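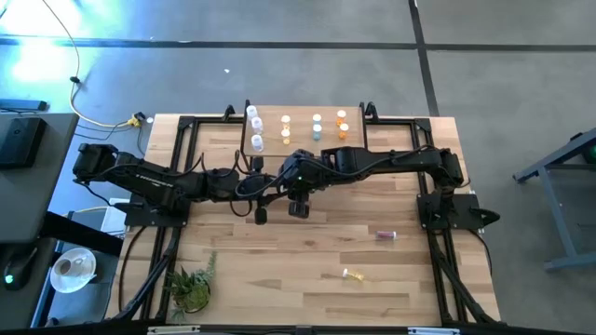

3.2 Materials and arrangement of the small containers

The study looks at how small containers are put in order on a raised surface at the back of a work table. We selected this activity because it is common in pharmacies, school laboratories and home kitchens, and because the result can be judged easily by eye. The full collection consists of 111 containers. Most of them are small bottles with screw caps, and the others are drink cans, cups and pill bottles. We bought the bottles from the supplier Tenska in one order, so that the cap thread is the same for all of them.

The table top and the raised shelf were made by Dusunwood from the same light wood. We did not paint or cover the wood. In a first test with a white cover, the pale caps were difficult to separate from the background, and the raters complained of tired eyes after a short time. The height of the shelf was kept the same in all sessions.

Two types of arrangement were used. In the first type, called Arnaud, the containers are grouped by the color of their contents or their label, and each group forms a column from back to front. In the second type, called Merel, the containers stand in one row and no grouping is required. The Merel type is faster to complete, but it takes more width, and for this reason it was used mainly with larger items such as cans and cups, as in Figure 2.

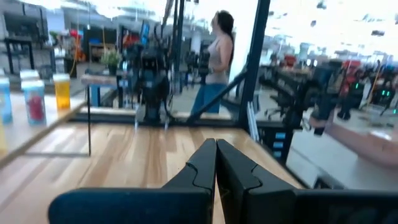 Figure 2. Drink cans or cups standing in a row on the raised wooden surface (left).

For each arrangement we noted if every container was upright, if the spacing between neighbors was even, and if any item was left on the lower part of the table. An item lying on its side was counted as not placed, also when it was lying on the shelf. In total 353 arrangements were rated. The two raters disagreed in 34 cases, and almost all of these concerned the spacing. We discussed each case again and kept the stricter rating.

Pill bottles needed a separate rule. Their caps are sometimes stored apart from the bottles, and a loose cap is easy to forget at the end of the work. We decided that a cap is a separate item and must be rated separately.
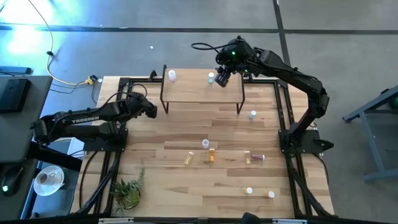
Should a loose cap be put back on its bottle before the bottle is placed on the shelf?
It is better to close the bottle first, if the matching cap is known. When the cap cannot be matched, the bottle is placed open and the cap is put next to it on the shelf, with the flat side down.

The same rule was used for both types of arrangement. The ratings for pill bottles are reported separately in Section 4, together with those for the cans and cups.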